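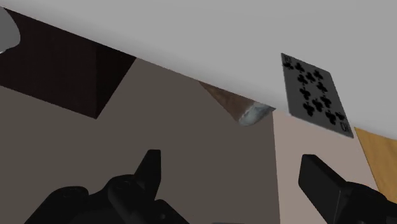

KENDENT ROAD CRASH: WHAT WE KNOW, AND WHAT CHANGES NEXT

A pickup truck and a delivery van collided at the corner of Kendent Road and Szabo Lane shortly after 7 in the morning on 2021-06-29. Both drivers were taken to the hospital in Gamenus. One was released the same day. The other, a woman from outside the county, was kept overnight for a shoulder injury and has since gone home.

According to the sheriff's report, the van was heading north on Kendent Road when the pickup pulled out from the stop sign on Szabo Lane. The pickup was struck on the driver's side and pushed into the ditch on the east shoulder. The van stayed upright and came to rest across both lanes. No other vehicles were involved. The road was dry at the time and the report does not list alcohol or speed as a factor. The driver of the pickup told the deputy he had stopped and looked but did not see the van until he was already in the intersection.

The road was closed for 2 hours. Traffic was sent around by way of the Gamenus cutoff, and the morning bus to the county seat ran late.

Otis Holloway, who lives at the corner, made the first call to dispatch. He has asked the town more than once to cut back the brush on the northwest side. "You have to put your front bumper in the road before you can see south," he said. "I do it every day and I still don't like it."

The road department cut the brush the week after the crash. Road foreman Ewan Lindsay said the bank behind it is the bigger problem. It belongs to the town for the first 8 feet back from the pavement, and past that it is private land. The owner has agreed to let the crew take the bank down, as long as the stone wall is left alone and the grass is reseeded.

Lindsay hopes to do the digging in August, between the paving on Lower Street and the start of school. It should take five days if the weather holds. One lane of Kendent Road will stay open the whole time, with flaggers at each end. Szabo Lane will be closed at the intersection, and people who live on it will have to come and go by the upper end. The upper end is gravel and narrow past the second bridge, so anyone expecting a large delivery that week should call the road department first — the number is on the back page. 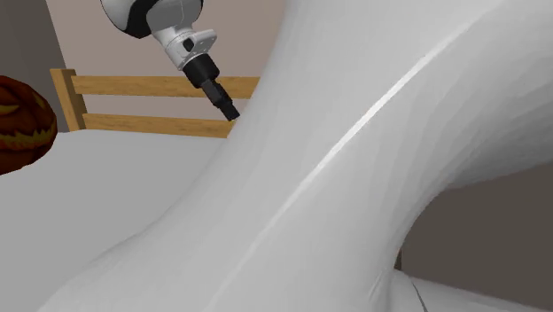

Robot arm, computer rendering

Two other changes are already in place. A "Cross Traffic Does Not Stop" plate has been added under the stop sign on Szabo Lane, and a yellow intersection warning sign now stands 300 feet south of the corner for northbound drivers. The old warning sign was behind a maple and has been taken down.

The select board also talked about lowering the speed limit on that part of Kendent Road, which is now 45. Leen Sfeir asked for 35 from the corner to the Stemotach driveway. Tarcísio Mendonça said he would support a lower number but wanted a speed study first, and town clerk Verna Kapoor read the part of the ordinance that requires one. The board voted to ask the regional planning office for the study. The counters are rubber tubes laid across the road, and drivers should just go over them as usual.

Stemotach runs its second shift change at 3 in the afternoon, and several people at the meeting said that is when the corner is at its worst. The company has said it will remind its drivers about the intersection. It was not involved in the June crash.

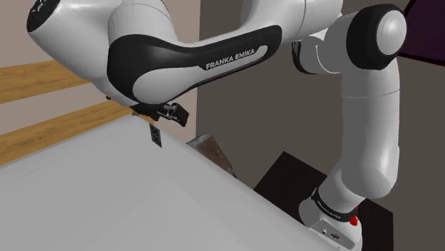
Will there be a four-way stop at the corner?

The board has not decided. A four-way stop needs a traffic count to back it up, and the count will be part of the same study. Results are expected in the fall.

Anyone who saw the crash and has not yet spoken with the sheriff's office can still do so. Comments on the speed limit can be left in writing with Verna Kapoor at the town office or dropped through the slot after hours. Please put your name and road on them — unsigned notes are not read into the record.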